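The Year I Tried to Own Less Stuff

I have moved apartments four times in my adult life, and every single time I've carried the same box of cables up the stairs. I don't know what they plug into. I'm not sure I ever did! Last December, with another lease running out and a new place in Jiltport that was 70 square feet smaller, I decided the cables were finally going.

My friend Dzifa Sarpong (who can pack a whole kitchen in a morning) told me to start with the easy things. Old magazines, the second toaster, towels that had turned into rags. So of course I started with the toys, and lost an entire Sunday to them. 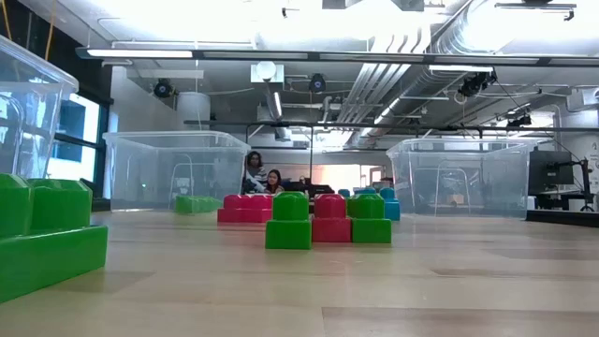
The trouble with the toy shelf

My kids are 11 and 13 now and they hadn't touched that shelf in years. I figured they'd shrug. They did not shrug. There were negotiations, there was a speech, and at one point my son offered me $15 to leave the room. I ended up keeping two bins and giving the rest to the family downstairs, and I still think I got off lightly.

Paper was worse. I had 133 birthday cards in a drawer – yes, I counted, I was stalling – and a folder of instructions for appliances I'd left behind in other cities. My neighbor Krishnamoorthy Iyengar swears by keeping one envelope per year and tossing whatever doesn't fit. I tried it. I cheated with a very large envelope.
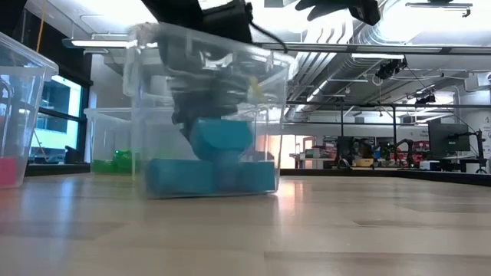 Then came the storage unit, which I'd been renting for $70 a month and visiting maybe twice a year. Inside were a bike with no seat, a lamp I'd forgotten I loved, and my college textbooks. The lamp came home with me. I sold the bike to a guy who wanted it for parts, and the textbooks went to the library sale, where I very nearly bought one back.

The cables, by the way, are in the hall closet. I threw out half.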